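How to Test Whether a Robot Arm Can Handle a Breakfast Chore

Posted 2026-07-30 in Guides, Pitholm Home Robotics Notes

Can a machine make toast and clear the table yet? I get asked this more than anything else, and my answer is always "parts of it, and the parts are wonderful to watch." The best way to find out where the line falls is to set up a small test table and try. You don't need a full kitchen. You need one arm, a gripper, a camera, some food-shaped objects and a bit of patience (bring snacks of your own, the toy ones get tempting).

Before you start

Pick a chore you could explain to a child in one breath. "Put the bread in the toaster" is good. "Make breakfast" is about 40 chores wearing one coat, and you will go crazy trying to score it.

Then break your chore into moves. For toast I use these:

Find the slice.
Grip it by the faces without crushing it.
Turn it so the long edge points down.
Line it up with a slot and let go.

Leave the toaster unpowered for all of this. You're testing hands, and a hot slot teaches you nothing extra at this stage.

Step 1. Lay out the table

Use a light, plain surface and put out more than the chore needs. A bare table with a single slice on it makes any arm look brilliant! Fruit, pastries, foam blocks, a basket, a bin, a plate: these give the robot something to confuse with the target, and something to bump into on the way there. Keep the toaster well inside the arm's reach so the wrist has room to turn above it. 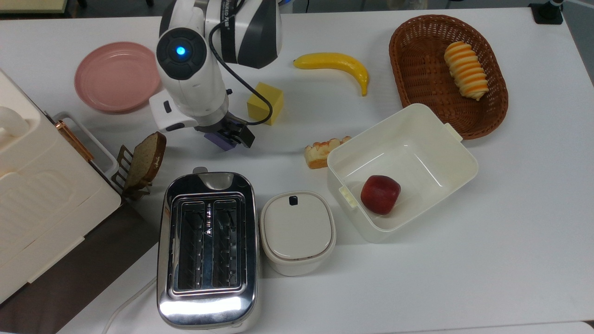

Give each thing a home before the first run and write it down. At Pitholm we put paper tape under the tabletop cover to mark the homes, but a phone photo works nearly as well. If you change the layout between runs, change it on purpose and note what moved. I lost a whole July afternoon to results that made no sense, and the whole mystery was a basket that had crept a hand's width toward the arm.

Step 2. Start with soft, forgiving things

Foam first. Always foam first! A foam cube lets the fingers be a little off and still hold on, so you can check reach, height and closing force without worrying about anything else. Ask for a simple pick and place, from the table to the basket, then from the table to the bin.

Run it 3 times with the cube square to the gripper, then turn the cube a little and run it again. Turned objects are where you begin to see whether the software is choosing a grip or just repeating one.

Step 3. Move on to food shapes

Toy food is great for this, and it won't leave crumbs in the joints. A rounded fruit wants to roll. A curved one wants to swing around once it's lifted by one end. Pastry shapes have ridges, and fingertips can settle on those ridges in ways you didn't plan. Bread is the tricky one – flat on the table there's almost nothing for two fingers to get around, while a slice held upright in a rack is a much kinder first try.

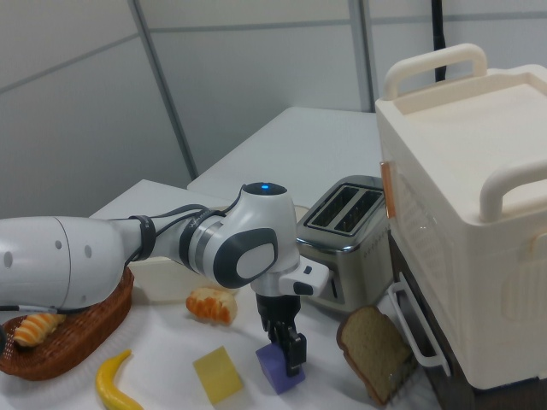

Keep your scoring simple. I write down "done," "done with help" or "not done," plus one short note. Resist the urge to give half points for a nice try. You'll want to, especially late in the day.

Step 4. Try the slot

Now the real thing. A toaster slot leaves very little room on either side, and the fingers take up space too, so the arm has to hold the slice high and let the bottom edge go in first. Watch the wrist as it comes down. If it tilts even slightly, the slice lands on the top of the toaster and slides off.

Check the power cord as well. People step over cords without thinking, and a gripper will happily snag one. Route it off the table by the shortest path you can.

Step 5. Read your notes

Our Praddale group has logged 3000 attempts at household moves on tables like this one. Picking up soft objects is in good shape. Dropping things into open containers is too. Slots, lids, latches and levers still need a person close by, and the gap between a tidy table and a messy one is bigger than I'd like.

So, chores by machine? Clearing toys into a bin, I'd try it at home tomorrow. Toast, give it a while longer. If you run this test on your own table, send us the layout along with the scores, and please include the runs that went badly.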